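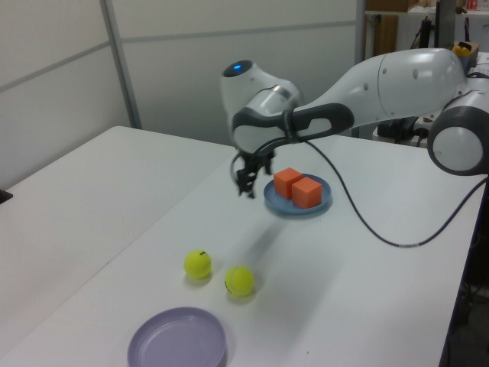

Orange on blue, two tennis balls, and the lavender plate up front.

Things on Tables: the gallery
Posted 2/22/19

Welcome, and thank you for stopping by! If you have been here before you know how these pages go. I put up a picture, I say a line or two about it, and then the line or two gets away from me and you have to go and put the kettle on. I make no promises that this one will be any different. I started the gallery when I lived in Clitmont and had one shelf and one good bowl, and I have been at it ever since, through a move to Verkville and a great many plates.

The subject has always been the same. I like ordinary things set out on a plain table, the kind of things you would walk past in a kitchen or fish out from under a couch, and I like what happens to their colors when there is nothing much behind them. Grander galleries are easy to find, and I enjoy those too, but I come home from them wanting to look at a tennis ball.

About the colors
Orange and blue is such an old pairing that I feel a little shy bringing it up. You see it on book covers, on swim trunks, on every second movie poster, and I still fall for it every time. A small blue plate makes an orange cube look as if somebody turned the lamp up on it. Two cubes do it even better, partly because one sits a little in front of the other and the orange gets to run together where they overlap.

The yellow-green of the tennis balls is a harder color to live with, in my opinion. I once painted a stool something very close to it (this was in July, when everything seems like a good idea) and had to put the stool in the hall, and then in the back hall. In small round amounts, though, it's a delight. And it gets along with lavender far better than I would have guessed. The big plate is such a soft, sleepy color, and the balls are so wide awake.

About the plates
Two plates, a small shallow one and a larger one with a raised rim. I have strong feelings about rims. A raised rim keeps a pea on the plate, it keeps a berry on the plate, and it gives your thumb somewhere to go when you are carrying it across the room with your other hand full. Shallow plates are for things that sit still. A cube sits still. I would put toast on the small blue one at breakfast, cut in two, and feel very well looked after.

People write in to ask where to find plates in plain colors with no pattern, and my answer hasn't changed in years: look in the odd bins. The secondhand store on the Skeser road has a whole wall of single plates that lost their families, and most of what I have brought home from there was a solid color. Go early, bring newspaper to wrap them in, and don't be talked into a full set. Singles are much more fun to mix, and you won't grieve so hard when one goes on the kitchen floor.

About the cubes
I am fond of a cube with a matte face. Shiny blocks throw the light back at you and you end up seeing the window, or yourself. These have a bit of texture to them, like foam, and the light just lies down on them and stays there. A box of blocks in one color is a nice thing to keep in the house even if the children in it are long past blocks. They prop up a phone. They hold a recipe card if you cut a slit. I kept one in my coat pocket for most of a winter and can't say why, except that it was pleasant to squeeze at the bus stop.

About the tennis balls
I don't play. I did for one summer, badly, at the courts in Halás, where the fence on the far side backed onto a nursery and every ball I hit over it was gone for good among the hedges. What I kept from that summer was a liking for the balls themselves, the fuzz and the little dark mark on the side that shows up or hides depending on how the ball has come to rest. They cast such a soft shadow, too. A hard ball gives you a shadow like a coin, and a fuzzy one looks as if it had been rubbed in with a thumb.

If you have old ones around the house, put one in the dryer with a winter coat and it will fluff up the filling beautifully. My mother did this and the noise could be heard from the street.

About white tables
A white table is a patient sort of thing. It takes on a bit of whatever is set on it, and it forgives you for moving a plate four times before you are happy. I also like the spot where two tables meet at an angle and don't quite agree with each other, with that long seam running off between them. Square corners are fine for dinner. For looking at, give me a crooked join.

White does show everything, I'll admit. Crumbs, pencil, the ring from a mug. I go over mine with a damp cloth and a drop of dish soap and then a dry cloth after, and I have given up on every spray that promised to do it in one go. If you are thinking of getting a white table and you drink a lot of coffee, get the table anyway and buy some coasters.

A few odds and ends
The gallery now holds 249 pictures, which is hard for me to believe when I think of that one shelf. The old pages are all still up, including the long run of spoons that a few of you have asked for again. They load slowly, so give them a minute.

Several people have asked if they can print things out for a kitchen wall or a classroom. Please do! Plain copy paper is fine. The oranges come out a touch brown on my own printer, and I have decided I like them that way.

I have been wanting to do a page of nothing but lids. If you have a lid whose pot is long gone and you would like to tell me about it, write to me at the usual place. It may take me a while to get back to you, as I answer these the same way I write captions.

Next up: jars, mostly green ones, and a sugar bowl I paid too much for.

Back to the gallery index
Older pages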